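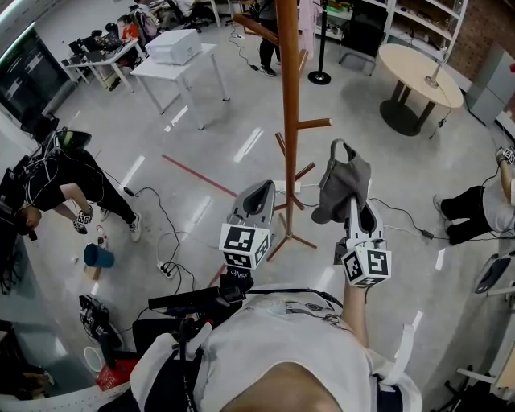 ## Gripper tech wanted at Navska (part-time)

I look after the hand-held grippers in our Nakville room, and I need a second pair of hands! We've got 3 stations to keep going and you'd own one of them -- grippers, marker cubes, straps, cables, the lot. Mornings you check that each cube sits square, wipe the jaws and tug every plug. When a jaw gets sloppy, you swap the pad and log it on sheet 3243.

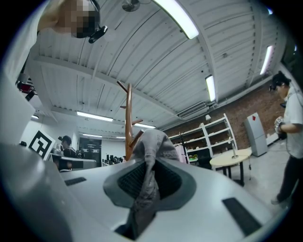 *Gray cloth in the jaw, coat rack behind.*

The mesh pads get changed at 1000 grips, and I'm fussy about it (sorry in advance). You don't need a degree. If you've fixed bikes or sewing machines and you put screws back where they came from, we'll get along fine.

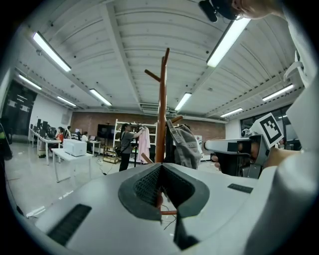
It's 40 hours a month, starting in September, and I'll train you myself on the Prulard bench. Send me a few lines about something you've repaired, care of the Khokhar Building front desk -- no fancy resume, please.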